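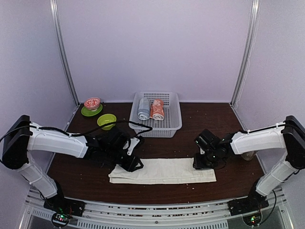
About Cirach

Cirach collects examples for robots to learn from. A person sits at a station and moves a pair of robot arms through some household job, the arms and cameras write everything down, and we do it again with the towel in a slightly different place. Then we do it again. If you've ever taught a child to make a bed, you know the general idea, except that the child eventually starts arguing and our arms never have.

We started in April with 2 stations and a folding table we were told to give back. The company is run by Zaid Akl, who looks after the collecting, and Qusai Daher, who looks after what has been collected and throws a painful amount of it away. They'd worked together before at Panasiuk, a maker of warehouse sorting equipment, where they shared an office and a strong dislike of the heating.

What we do all day

Mostly laundry and dishes. Our customers are teams building learning systems for two-armed robots, and what those teams want is the dull stuff. A towel gets folded and rolled up and put in a basket. A bowl goes on a plate. A lid goes on a container, comes off, goes back on. People who visit expect something a bit more like the movies, and we offer them coffee.

Each try at a job, from the first move to the last, is called an episode. A standard order from us is 100 episodes of one task, and we keep going until 100 of them have passed review, however many that takes. For towel rolling, the first order we ever filled, it took 139. Qusai still brings this up. Some of the missing ones were thrown out for blurry cameras, several because the operator changed their mind halfway through, and one for a sneeze that both arms carried out faithfully.

Why towels

Because a towel is never the same shape two times in a row. A cup is a cup wherever you put it down. A towel flops and bunches, and hides its own corners under itself, and the fold you made a moment ago opens up again as soon as you let go of it. A robot that has only seen tidy towels on a bare table is going to have a bad time in anybody's house. So we change the towels (plain, patterned, thick, thin), we change where they start, and we leave other things standing about on the table, such as bowls and plates that have nothing to do with the job. The system learning from our work has to figure out what to ignore. We have had staff with the same problem.

We also keep a fair number of episodes where the first grab misses and the operator recovers. For the first few weeks we deleted those. Then a customer, Zeltano, asked why their robot simply froze every time it dropped something, and we had to explain that we'd spent weeks carefully removing every example of what to do next. Now recoveries are kept and labeled, and operators are told to fix a mistake the way they would at home, minus the language.

Who does the work

Our operators come from all over. We've hired a former seamstress, a dental assistant, two people from hotel housekeeping and a man who repaired accordions. Nobody on the floor needed to know a thing about robots on their first day. Patience helps a great deal, and so does not minding when a machine with two fingers makes you look clumsy at something you've been able to do since you were six.

New operators practice before anything they do is kept. They sit with a more experienced person, they learn to move both arms without looking at their own hands, and they find out that going slower gives worse results, which surprises everyone. Slow episodes teach slow robots. Hesitation gets learned too. One early batch taught a customer's system to pause over the basket for a while before letting go, as if it were saying goodbye, and we traced that back to Zaid.

We pay by the hour and not by the episode. When we tried a bonus for volume, the towels got very strange very fast.

A session at a station lasts 90 minutes, and then you get up. That's a rule, and it applies to the founders as well. Attention goes before the hands do, and the review pile always shows it.

How we check it

Every episode gets watched by a person who didn't record it. They mark where each step begins and ends, write one plain sentence saying what was done, and decide whether it stays. The plain sentence is harder than it sounds. "Puts towel in basket" and "places rolled towel in the right side of basket" are different instructions to a system that reads them word for word, so we have a style guide. It is longer than anyone planned and contains a full page on the difference between a bowl and a dish.

Our review tool is called Clendus. Qusai built it, named it, and won't say what the name means. It lines up the camera views with the arm positions and flags anything that's out of step. It also plays a small chime when an episode is approved. There have been requests to make the chime optional, and these are being considered by Qusai.

What we don't do

We don't build robots, and we don't train the models. We won't promise that yours will be folding laundry by spring. We also don't record in people's homes. All of our work is done at our own stations, with our own towels, which we wash ourselves. By hand, as it were.

Working with us

If you need examples of a two-armed task, send us a description of the job, the objects involved and what you'd count as done. That last one matters more than people expect. One customer asked for "neatly folded," and we ended up trading photographs of napkins for most of a week. A small trial batch comes first, you tell us what's wrong with it, and we start the full order after that.

If you'd like to work here as an operator, write and tell us about something fiddly you're good at. It doesn't need to be technical. Visitors are welcome by appointment, and yes, you can have a turn at the arms. Everyone drops the towel the first time.

Page last updated October 2026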